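泽克伍德公共工坊第二工位使用情况报告

工坊管理处：

依照《工位借用条例》第十条，借用人应于期满之前提交书面报告，说明所制器物之名称、用途、现状及处置意见。本人自一月起借用第二工位，现就手持夹爪一具呈报如下。

该夹爪原拟定名为“厄诺西亚”，登记时因表格栏位不足，改以工位编号代之。其后登记簿又将编号误录为凯蒂尔松型，而凯蒂尔松型系隔壁工位所制之分拣臂，二者并无隶属关系。本人曾两度申请更正，第一次获复“已悉”，第二次获复“同前”。本报告以下统称“本器”。

本器由人手持握，左右各一黑色夹指，指上贴有方形标记，供摄像头辨认夹指开合之程度。持握者完成一项家务动作，本器即记录一次；记录积至相当数量，交由利尔嫩程序学习，以期日后由固定于桌边的机械臂自行完成同类动作。机械臂尚未购置，购置申请附于本报告之后，请一并审阅。

关于试验场所。条例规定试验应于工位内进行，惟工位桌面为钢制，与居家环境相去甚远。本人遂自家中搬来木桌一张，并陆续添置茶壶、杯垫、烤面包机等物。管理处曾来函询问，工位内何以出现烤面包机，是否用于加热食品。本人当时答复：该机系试验器材。此项答复现仍有效，但须补充说明，一月间确有一次用于加热食品，面包两片，其中一片由来函询问之人食用。

关于背景布。深灰色布料系本人自购，布上泡沫字母为本人之女所钉。她时年六岁，周末随本人到工坊，认为灰布“像没有人住的地方”。本人向其说明，程序并不识字，字母于学习无所助益。她答复说，那么也没有妨碍。本人查阅条例，未见禁止之规定，故予保留。

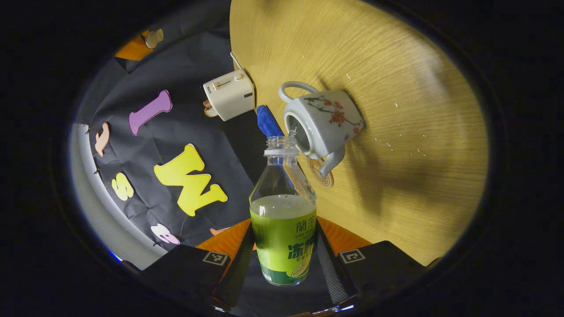
关于试验进度。首轮试验以瓶、壶、布三类物品为限，共计七十二次。依本人所定标准，夹取之后平稳提起，移至指定位置，放下而不倾倒者，方为合格。首轮合格者十一次。次轮调整夹指角度，并更换指面衬垫，合格次数有所增加，惟茶壶一项始终不佳。壶身圆滑，壶柄又偏于一侧，本器每每夹住壶身而不能持久。

茶壶系先母遗物。本人将其列入试验物品之时，未向任何人说明，登记表“来源”一栏仅填“家中旧物”。管理处如认为填写不实，本人愿意补正。先母晚年双手不便，提壶须以两手相扶，斟茶时由旁人托住壶底。她不喜旁人代劳，常于众人入睡之后独自练习，以空壶往返于灶台与饭桌之间。本人于夜间听见壶底触及桌面之声，轻重不一，间隔甚长。当时本人从事文书工作，于机械一道尚无所知，亦未起身。

以上情形与本器之技术性能无关，惟条例要求说明制作缘由，故录于此。

关于事故。六月间发生事故一起。本人持本器提壶，提至半途，壶身滑脱，落于蓝布之上，未有破损。事后检查，衬垫边缘已经翘起，属保养疏失，责任在本人。小女当时在场，提出今后可由她以手托住壶底。本人告知，此举将使该次记录作废，因程序会将她的手一并学入。她考虑良久，询问：机械臂将来会不会等着有一只手来托。

此一问题，本人未能当场答复，后以书面形式提交隔壁工位征询意见。隔壁工位回函称，就其经验，程序确有此类倾向，凡示范中常见之物，日后缺之，则动作迟疑；建议将有手之记录悉数剔除。

本人已阅，暂未采纳。现将由小女托底之记录另存一处，计十次，均为合格。该部分记录未列入前述统计，亦不拟交付程序学习，请准予随本器一并保留。

关于处置意见。条例规定，期满未成之器物应拆解归还公用零件。本器所用零件，除螺丝与弹簧外，均系自购，螺丝与弹簧可如数归还。本人申请续借第二工位一期，理由为：其一，茶壶一项尚未完成；其二，机械臂购置申请尚待批复；其三，木桌搬入时曾拆下门扇，搬出亦须拆下，管理处前已表示近期不宜再拆。

如蒙批准，本人承诺烤面包机不再用于加热食品。背景布上之字母，小女表示仍欲增补，具体数目未定，届时另行报备。

专此呈报，敬请核示。

第二工位借用人
6月21日，星期四

管理处批复：准予续借。螺丝与弹簧暂缓归还。登记簿所载名称同前。另，加热食品一节，管理处未作禁止，借用人可自行斟酌。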